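Ikix Names Raíssa Lopes Head of Product Design
07/02/2019
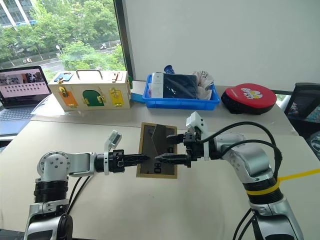
New role covers design and user research

Ikix, the maker of the scheduling software Lepik, has appointed Raíssa Lopes as Head of Product Design. She will lead a team of 46 designers, researchers and technical writers in 2 offices.

Lopes comes from Skoltero, where she was responsible for the design of the billing tools. Before this she taught interface design at evening courses and worked as a technical writer.

"I would like that writers and designers sit in the same meetings from the first week," said Lopes. "At present they meet too late."

She reports to Nivaldo Conceição, who had led the design team on a temporary basis. He continues as Director of Product.

The first release planned under Lopes is a new version of Lepik for mobile phones, expected in August.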